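Ata da reunião do grupo de escrita Lamitetti
15 de fevereiro de 2026

Presentes: Reece Bunting (que presidiu), Jordan Bloxham (que redigiu a ata) e os restantes membros inscritos na antologia.

1. Ata anterior
Lida e aprovada com uma correção: o conto «A Maré de Truralport» aparecia como romance.

2. Antologia policial
Reece informou que foram recebidos 14 contos dentro do prazo. O limite mantém-se em 4,000 palavras por texto. Dois contos passam esse limite e os autores serão contactados para cortar. Foi perguntado se as notas finais contam para o total. Ficou decidido que contam.

Discutiu-se o título. «Mortes em Indirby» teve mais apoio do que «O Último Comboio», que já existe noutra editora. O título fica provisório até haver capa.

Jordan pediu que todos os contos identifiquem Indirby da mesma maneira – vila, com estação e sem hospital. Em três dos textos há um hospital. Os autores em causa vão substituí-lo por um posto médico.

3. Ordem dos contos
Reece propôs abrir com o conto do inspetor Wainwright, por ser o mais curto e apresentar a vila. Houve uma objeção: o inspetor morre nesse conto e volta a aparecer vivo em mais dois. Depois de alguma discussão, o conto passa para o fim do volume. A abertura fica por decidir.

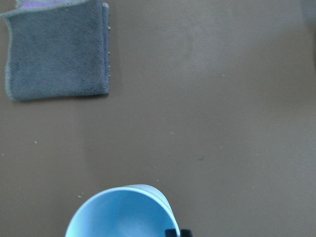

Pano cinzento dobrado e taça azul-clara sobre a mesa.

4. Revisão
Cada membro revê o conto de outra pessoa, nunca o seu. As listas de pares seguem por correio eletrónico. As emendas devem vir em comentário, à margem, sem alterar o texto do autor. As falas levam travessão em todos os contos e os pensamentos ficam em itálico. Não se chegou a acordo sobre as datas no início dos capítulos.

5. Excertos para o blogue
Jordan vai publicar um excerto de cada conto antes do lançamento, com um máximo de seis frases. Os autores escolhem o seu, desde que não revele o culpado. Quem não enviar excerto fica de fora desta série. Reece lembrou que no volume anterior um dos excertos era a última página.

6. Lançamento
Previsto para julho, na biblioteca de Truralport. A sala ainda não está confirmada. Haverá leitura de três contos, a escolher por sorteio. Foi sugerida uma leitura a várias vozes do conto do comboio – a autora aceita, se puder ensaiar antes.

7. Outros assuntos
Foi pedido um exercício comum para a próxima reunião: uma cena de interrogatório, no máximo 2,000 palavras, em que o narrador não seja da polícia. Jordan traz cópias impressas.

Ações
Reece Bunting: contactar os autores dos contos longos; confirmar a sala.
Jordan Bloxham: enviar as listas de pares; recolher os excertos.
Todos: concluir a revisão antes da próxima reunião.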